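Storing and Handling Back-Issue Comics at Home

Notes by Leanne Furnival

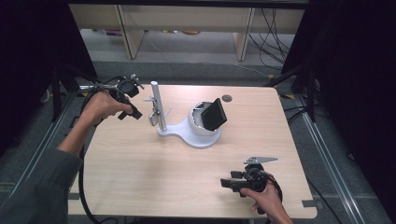 Before you start

Wash your hands with plain soap and dry them fully. Skip hand lotion until you are done. Cotton gloves are not recommended for newsprint, as the fibers catch on page corners and you lose the feel of the paper.

Clear a flat surface larger than an open comic. Keep drinks on a different table.

Bags

Polypropylene bags are cheap and adequate for reading copies. Replace them when they turn cloudy or start to ripple. Polyester film costs more, stays clear and can be left alone for far longer. Anything made of PVC should go; it has a shower-curtain smell and will stick to glossy covers over time.

Buy bags by era. Older books are wider than current ones, and a tight bag rolls the spine. The comic should slide in under its own weight with the bag held upright.

Boards

Use boards that are buffered and acid-free all the way through. Many are only coated on one side, in which case the shiny side faces the comic. Put the board in the bag first, then lower the comic in front of it. Going the other way catches the back cover on the board edge.

Tape

Tape is the most common cause of damage in my own collection. When taking a book out, fold the flap right back and stick the tape to the rear of the bag, or remove it entirely. A loose strip will lift ink off a cover on contact. I now fold the flap behind the board and use no tape on anything boxed.

Boxes

A short box holds up to 200 bagged comics, fewer if the boards are thick. I stop well before that. You should be able to tip the books forward and read a cover without pulling. If the box is only part full, fill the gap with a folded piece of acid-free card so that nothing slumps.

Stand the books upright. Stacking flat is acceptable for short periods, no more than 25 to a pile, with the spines alternated.

Do not set boxes directly on concrete. Raise them at least 2 inches on a shelf or slats, and leave 4 inches between the box and any outside wall.

Climate

An interior closet beats an attic or a basement. Aim for steady conditions and check a cheap humidity gauge when the seasons change. Mine reads lowest in December with the heat running. Silica packets help in a closed plastic tub but need drying out or they do nothing.

Musty smell

Stand the book slightly open in a lidded tub, with an open dish of baking soda at the other end. Keep the powder off the paper. Allow two weeks, then check. Repeat if needed. Do not spray anything.

Rusty staples

Leave them in. Pulling them usually tears the centerfold, and a replaced staple has to be disclosed if you sell the book.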